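Progress report to Altley, household chores program
Prepared by Ieva Priedītis, Gredgate project
Period: April

Summary
The question for this grant is whether a machine can take over small clearing and tidying jobs at home. Our answer at this stage is: some of them, slowly, and with a person nearby. Work this month moved outdoors to terrace tables.

Table clearing
The task is to pick up whatever has been left on the table and put it where it belongs. Soft items are still the harder group. A small zippered pouch has no fixed shape, and the grip has to be planned again each time it is set down.

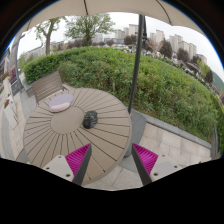 Desk items
Erhan Şimşekoğlu added a desk setup to the task list - mouse, mouse pad and similar things. Hard objects with a clear outline are going better. We collected 145 demonstrations in the period, and 20 were dropped at review. The slatted tabletop is kept in the set on purpose, as the grooves confuse the edge detection and people do own tables like this.
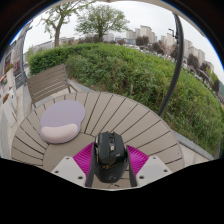 Computer mouse held between the ribbed fingers over the round table.

Open issues
Overcast light is well covered, direct sun is not. Ching-wen Kan is still waiting for 2 sets of replacement finger pads from Jeto.

Next period
- Start wiping and stacking tasks
- Run 4 sessions in full sun
- Zlatko Vlachou to send the revised budget by Monday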